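Ordenar el pasillo del taller

Llevaba desde junio diciendo que iba a ordenar el pasillo que va de la entrada al cuarto del fondo, y por fin lo he hecho. Me ha costado dos tardes. Lo cuento porque la última vez que escribí sobre el local me preguntasteis por el almacenaje y entonces no tenía gran cosa que decir.

El problema del pasillo es que es largo y estrecho y todo el mundo deja ahí lo que no sabe dónde poner. Había rollos de papel, un perchero sin colgadores, bolsas con retales y una mesa plegable que no se abría desde que nos mudamos. Para llegar al fondo había que ponerse de lado. En el punto peor quedaban 36 centímetros de paso, medidos con el metro de costura.

Empecé por sacarlo todo al cuarto grande. No recomiendo hacerlo a las seis de la tarde, como yo, porque luego hay que meterlo otra vez aunque estés cansada. Separé lo que era mío, lo que era de Oriana Urrutia (compartimos alquiler) y lo que no era de ninguna de las dos. Este último montón era el más grande. Había cuatro paraguas.

Oriana quería poner una estantería Gromton de suelo a techo. Estuvimos mirando medidas y la más estrecha tiene 30 de fondo, que en ese pasillo es demasiado. Yo prefería una barra alta con ganchos y dejar el suelo libre. Al final hemos puesto la barra, que es de Prolden y costó 92 con los tacos y el envío incluidos. Me pareció cara, pero aguanta las bolsas de retales sin combarse y con eso me vale.

La pared es de yeso viejo y se deshace al taladrar. Si os pasa lo mismo, haced el agujero con una broca más fina que el taco y sin percutor. El primero lo hice mal y tuve que taparlo con masilla. Se nota un poco si te acercas.

Luego le tocó al suelo. Es de madera y la parte pegada al rodapié no se había limpiado en mucho tiempo, porque siempre había algo delante. Pasé la aspiradora con la boquilla estrecha y después un trapo con jabón neutro, bien escurrido. Sigue teniendo rayas de arrastrar muebles y se van a quedar ahí, de momento no pienso lijar. 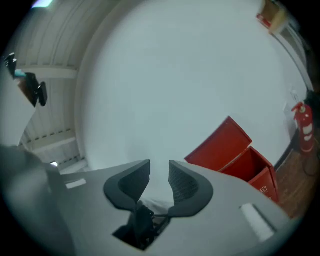
En el suelo, contra la pared, he decidido que solo se queden el extintor y la caja roja. El extintor estaba antes detrás del perchero y había que apartar cosas para cogerlo, lo cual no tenía mucho sentido. Ahora está de pie y se ve desde lejos. Me falta colgarlo con su soporte, que lo tengo pedido, y mirar cuándo toca la próxima revisión.

La caja roja la uso para lo pequeño que no tiene sitio: cinta, pilas, la llave del contador. Tiene tapa con bisagra, así que se abre sin moverla del sitio. Oriana dice que en dos meses estará llena de tornillos sueltos y puede que tenga razón.

Los paraguas siguen en el cuarto grande. Si alguno es vuestro, pasad a por él antes de que acabe el mes.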